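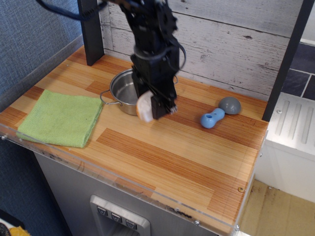
Gripper above the counter, next to a small stainless steel pot.

Giltari Route Log, data card

Version of May 20, 2019. Maintained by Teledine.

Contents
GPS tracks and fuel records from 400 motorcycle day rides between Abreu and Soltero. One CSV file per ride, plus index.csv.

Fields
ride_id, time_utc, lat, lon, speed_kmh, fuel_l, surface (paved, gravel, sand)

Sampling
One point every 4 seconds. Stops longer than 800 seconds split a track into segments.

Known gaps
Fuel is blank for bikes without a gauge sensor. Speed is unreliable in the Soltero tunnel. Surface tags were entered by hand after each ride.

License
Free for noncommercial use. Cite the version date.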